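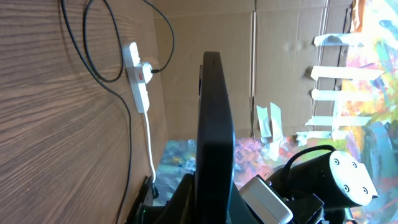 Monthly inspection – Restaurant Trama, kitchen, bar and terrace
September 5, 2022
Filled in by: Arash Ghasemi
Marks: OK / Correct / Stop use

COLD STORAGE

1. Walk-in fridge, temperature on display and on our own thermometer – OK
Both show the same. Please keep writing the morning reading before the first delivery comes, not after.

2. Door seals of fridges and freezers – Correct
The small fridge under the bar closes badly at the bottom corner. I ordered the seal from Ruretti, article 416. Until it arrives, no milk and no cream in this fridge, only bottles.

3. Labels with date on opened products – Correct
Two boxes of cooked chickpeas without label, thrown away. The marker was lost again. I have put a new one on a string.

4. Raw meat below ready food – OK

COOKING LINE

5. Grease filters in the hood – Correct
The filters on the grill side are heavy with fat. They must be washed every week in the grill season and not every second week as in the old plan.

6. Fryer, thermostat and oil – OK
Oil was changed on Saturday. The lid is bent but it closes.

7. Gas hoses and taps – OK
Checked with soap water, no bubbles. The hose of the left burner has its expiry in October. I have asked Motska to come before this and they will confirm the day.

8. Fire blanket and extinguisher – Correct
The extinguisher is in date. In front of it stood a tower of bread crates. I moved them, and in the evening they were there again. This place on the floor must stay free, also during service.

FLOOR AND BAR

9. Floor dry, mats flat – OK
The mat by the dishwasher is worn on one side. Not urgent.

10. Glass washer – OK
Rinse temperature is good. Salt filled.

11. Emergency exit to the yard – OK
Opens with one hand. The light above it works.

12. Electric sockets and cables behind the bar – Correct
The coffee grinder and the blender may stay where they are. The heater from the office is not allowed on an extension, it takes too much. Kyei will give us a price for one more fixed socket. I expect a bill under 500, but let us wait for the paper.

TERRACE

13. Tables and chairs – Correct
Chair with loose back leg is taken out and stands in the store. Please do not bring it back when we are full.

14. Parasols and feet – OK
Close them when the last guest leaves, even if the weather is calm.

15. Free passage to the street – OK
The menu board is a little close to the door – one step to the left is enough.

PAPERS

16. Allergen list agrees with the menu – Correct
The new aubergine starter has sesame in the sauce, and this was missing in the list. I wrote it by hand and the printed version follows. All waiters must read it before the next shift and sign on the back.

17. Pest control book – OK
All 47 points of the last visit are signed.

18. First aid box – Correct
No blue plasters in the small size. Burn gel is enough.

Remark for the owners: the offer for the new hood is 3,000 without installation. In my opinion we can wait with this if the washing is done as in point 5. I will look at the points marked "Correct" again in two weeks, and in the meantime please write your name and the day beside each one you have finished.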